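3.2 Coding of arrest reports

The corpus was drawn from four online news outlets covering the Drurner and Semwal districts. An article was kept if it reported the detention of a named public figure by police, army or a state security body, and if it gave at least one stated ground for the detention. After duplicates were removed, 270 articles remained from a pool of 4,000. Agency copy reprinted without changes was counted once, under the outlet that carried it first.
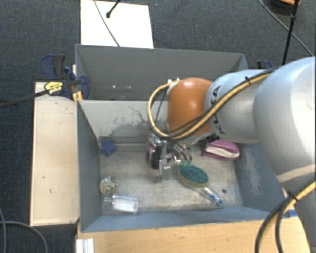
Figure 5. Robot arm over a divided bin.

Each article was coded for the source of the main allegation (security body, lawyer, family, eyewitness) and for its position in the text. Where an outlet placed the official account in the first paragraph and the detainee's reply after the fifth, the article was marked as delayed reply. Coders worked from plain text with headlines removed, using the Drultar coding sheet. Claims were sorted into two classes, attributed and unattributed, kept as separate as the two compartments of the bin in Figure 5; a claim could not be placed in both. Phrases such as "it was gathered" were treated as unattributed -- even where a later sentence named an office.

Transfers between agencies raised a further difficulty. Reports from Brinosano often used "arrested" for both the first detention and the later handover, so the same event could appear twice under different dates. These cases were merged by hand and the earlier date was kept.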